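Dirnier puts two humanoids in next year's budget, but the sums are thin

Parts packer Dirnier wants to buy two humanoid robots for its returns room, and the request that went to its board in February leaves plenty unanswered.

The plan asks for money to lease the machines from Sistness for 200 working days. It says they will sort 547 parts a shift. It does not say who pays when one is down for repair, or what happens to the lease if the target is missed.

Sistness quotes 93 percent uptime - a figure from its own floor, with its own staff standing by. Dirnier has not asked for a trial under its own roof.

A rival bid from Zinetti, for a fixed arm and a short conveyor, got one paragraph in the request. Walking costs extra, and the paper never explains why a job done beside a basket needs legs. 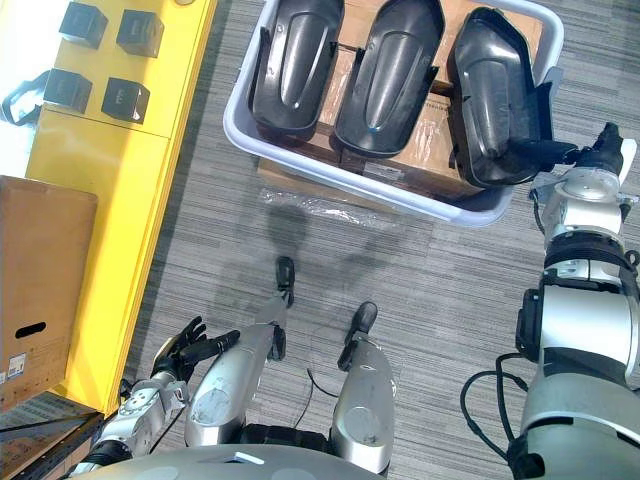
A humanoid robot grips one of three black plastic shells in a white basket.

The board is due to vote before the summer shutdown.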